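Washing and Drying a Quilted Comforter at Home

Check the care label before anything else. If the symbol shows a tub with a hand in it, the machine is out. Most polyester-filled comforters tolerate a warm machine wash; wool and silk fills generally do not.

Weigh the comforter dry on a bathroom scale. Compare that figure with the dry load limit in the washer manual, then look at volume. A comforter should fill the drum no more than two-thirds full before water is added. If it has to be pushed in, use a larger machine. The coin laundry on Kiswood has front loaders that take a king size.

Repair open seams first. Quilting stitches hold the fill in place, and a gap of an inch can double in one spin cycle. Use polyester thread and a short stitch, and tie off on the back side.

Measure the detergent. Half the normal dose is enough for a comforter – thick batting holds suds, and residue leaves the fabric stiff. Skip softener. Run a second rinse, then the highest spin speed the label allows.
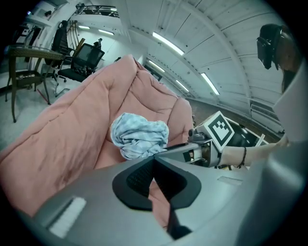
Drying takes longer than washing. Set the dryer to low heat and stop it every 30 minutes to pull the comforter out, shake it, and turn it over. Two clean tennis balls in the drum help break up clumps. Expect 200 minutes or more for a thick queen size in a home dryer.

The outer fabric dries well before the fill. To test, press the center of a quilted square between both palms for ten seconds. If it feels cool, return it to the dryer. Check the corners the same way, as they tend to bunch and dry last.

For line drying, spread the weight over 4 parallel lines and turn the comforter every two hours. Keep colored fabric out of direct sun.

Store it in a cotton bag on a dry shelf. Vacuum bags save space but flatten the fill if left sealed for a whole season. Air the comforter for a day in October before putting it back on the bed.

Contact | © Batance Home Notes | Back to top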